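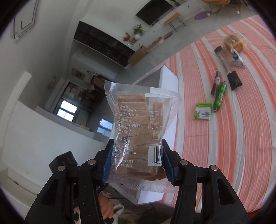
Hawthorn strips, held upright between two blue pads. The open box is behind the bag.

Home Galleries Workshop Shops Letters Archive

February
By Adeyemi, for Kusside
4 min read

Can It Put the Snacks Away Yet?

Every winter I ask whether a machine can do the chores, and every winter I get a video of one folding a towel. It is always the same sort of towel, square and thick, lying flat on a bare table. My own towels live in a heap with a sock in them.

So this year's gallery skips laundry and goes to groceries. Taking small packaged food out of a box, or putting it into one, is about the least glamorous job in the house. It pays nothing, a bored child can do it, and you can hold a conversation the whole time. It is also what a good part of any shop's back room does all day, which is why people with money care about it.

The gripping here is done with hand-held tools: black fingers, textured pads, a person on the other end supplying the brains. That's the current state of the art in our corner of the business, and I say so with affection. The fingers are getting quite good. The brains still want lunch.

Start with the bag up top. Dried fruit in clear plastic is a nasty thing to hand a machine. The printing goes straight onto the transparent front, so the background for the words is whatever the fruit happens to be doing. Then there's the shine. A person looks past a streak of glare on plastic without noticing it, while a camera may decide it has found an edge and plan its afternoon accordingly.

On the other hand, a bag packed full gives two pads something to push against, and this one is filled with strips stacked in layers. I would rate it easier to hold than to find. Most chores split that way once you start paying attention to them, and the demonstrations are mostly about holding.

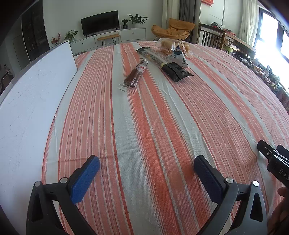 Jaws wide, tablecloth in between. Snack bar, long packet and bagged buns farther up; a second gripper, marked "DAS," comes in at right.

This table is my favorite part, and I would like every trade show to adopt it. Stripes! Bands of orange and pale gray-white with thin pinstripes, creased in places, with shiny wrappers lying on top. Somebody in a demo booth would have ironed it, or more likely swapped it for a sheet of matte black.

Look at what's waiting there. The brown bar is narrow and has crimped ends, and the crimped ends are the trap, as they stick out past the food and will happily be pinched. Lift a bar by the crimp and it dangles. Your hand knows this already and goes for the middle. A machine has to be told or has to have watched somebody, and watching somebody is slow.

Then the buns. I have strong feelings about the buns. Squeeze hard enough to be sure of them and you own flat buns; squeeze gently and you may be holding a bag with gravity making the decisions. The human method is to grab a fistful of loose plastic and swing. It has worked for years and I have never seen it written into a spec.

Hositska, the stocking trial I followed last year, went at a shelf version of all this. It logged 1,324 picks in its first stretch, and 46 of them ended on the floor. I thought that sounded wonderful until I pictured my own kitchen floor. A shop can sweep. At home you'd be stepping on biscuits by the second evening and blaming the dog, who would be delighted to take the blame.

Brultetti, which sells shelving and would like to sell robots to go with it, told us its arm had been shown more than 2,000 packages. I asked how many were soft. There was a pause, and then a brochure.

So, my score for the year, for anyone keeping one on the fridge:

Picking up a stiff box: yes, and rather nicely.

Picking up a full bag: usually, if it has been found.

Picking up bread: please let me do it.

Working on a striped, creased tablecloth with the television and the houseplants in the background: ask me next February.

Knowing which snacks go in the box and which ones were left out on purpose: I live with people who can't do this one.

Next gallery is dishwashers, loading only. Send your worst fork drawer to the Letters page and say whether we may print it.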